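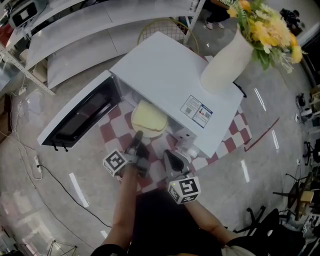 Most equipment budgets I see for robot training work are upside down. The arm gets a page of its own, with three quotes attached. The hand-held grippers get a paragraph. Everything the grippers are going to touch is lumped into one line called sundries, and the first person asked to trim the budget trims that.

I did the planning at Clirkden for two rounds of this, so I have made the mistake myself. In the first round we put $4,000 toward a second workstation and $200 toward household goods. The goods money was gone by the first Sunday. We had one microwave, one kettle and a drawer of odd cutlery, and people were standing in line to use them.

A door is a good case to plan around. Opening a microwave and getting a slice of bread on or off the turntable is an ordinary job, and one microwave teaches you about one microwave. Some doors have a handle, some have a push button, and some stick. If you want a machine to cope with the kitchens people really have, you need several, and they should be different ages and makes. Second-hand is fine. Scratched is fine too. Thibault Mallet, who ran purchasing for the Karnau project, bought nearly all of his from clearance shops and spent $2,430 on the lot, shelving included. I thought that was high at the time. I now think it was the best money in either budget.

The usual objection is that cheap goods can be bought any time, so there is no need to plan for them. In my experience they can't. Somebody has to drive out, pay, keep the receipt, label the thing and find a place to store it. At Stovgate that fell to whoever was free, and it took them away from the recording they were paid to do. Put the labour in the budget along with the goods. Put in bread, dish soap and tablecloths as well, and power boards, which always run short.

I would also hold off on buying the arm. Hand-held grippers let you start collecting early, and a few months of that work will tell you what reach and grip you need. Collet bought first and collected later, and had to replace the fingers on both units before the work could go ahead.

My own rule for the next round is to set aside the goods money before asking for a single quote on hardware. If the total is too big, the second workstation can wait until April.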